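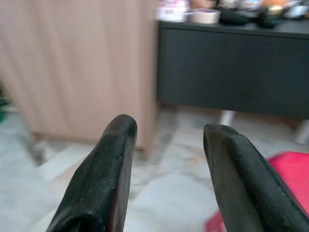 Vosta Radio cut the Nedelcu interview, page 2

mudlark_pat
So I sat through the whole unedited recording last night (113 minutes, my poor ears) and the part about the Heltance contract never made the broadcast. Ionuț Nedelcu answers it for a good four minutes! Why drop that?

cevton_reader
Time? They had a half hour slot. Every station trims.

mudlark_pat
Sure, but they kept him talking about his dog.

Tess3533
I'm with Pat. My cousin used to cut tape for a station and she'd have kept the contract stuff first.

cevton_reader
Or a lawyer asked them to. I don't love it, but that isn't a cover-up. And they did post the full audio themselves.

mudlark_pat
Yeah, in October, on a page with no link from the front. I only found it through the Slanina newsletter.

Tess3533
Has anyone emailed the editor? I'll send something tonight and paste the reply if I get one.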